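Finished The Salt Ledger by Nisha Dhillon last night. Putting my notes in a thread before I lose them. No big spoilers until near the end, and I'll flag it.

1/ It's a novel in letters. A woman named Solanki takes a bookkeeping job at a port called Drukutano and writes home to her brother every Thursday. We never get his replies. You work out what he said from how she answers him.

2/ I nearly quit in the first 18 pages. They are mostly about the job: who signs for what, which shed floods, what the foreman eats. I'm glad I kept going, as almost all of it comes back later.

3/ The writing is very plain. Short sentences, hardly any comparisons. When she does use one – the harbor at low tide "like a plate someone forgot to clear" – you notice it.

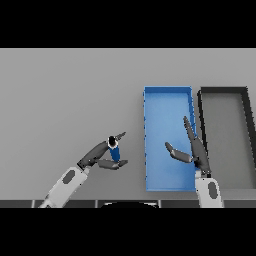 Blue tray and dark tray, side by side on the gray table.

4/ My favorite part is letter 10. She spends the whole thing describing a coat she didn't buy. Their mother's name comes up once, in the last line, and I had to go back and read it again from the top.

5/ The weak spot for me is Boker, the shipping agent. He talks like a man in a different book. Every time he walks in, someone has to explain tariffs to him, and he's supposed to have worked there for years.

6/ I read it on the bus mostly. The letters are short, so you can finish one between stops. I wouldn't save it for a long weekend. Three or four letters at a time was enough for me.

7/ Mild spoiler here, skip to 8 if you care. The dates on the letters stop matching the weather in them. I thought it was an editing mistake for a good 10 pages. It's on purpose, and it changes how you read the April ones.

8/ If you liked her earlier novel, Motico, this is slower and has fewer people in it. I think it's the better book, but I'd start with Motico. It has more of a plot and you get used to how she leaves things out.

9/ I borrowed this one from the library and I'm going to buy a copy, mainly for letter 10 and the last three. Someone had penciled question marks next to most of Boker's lines, so I wasn't the only one.

10/ Next up is a short story collection a coworker lent me. I'll post about it if I get through it.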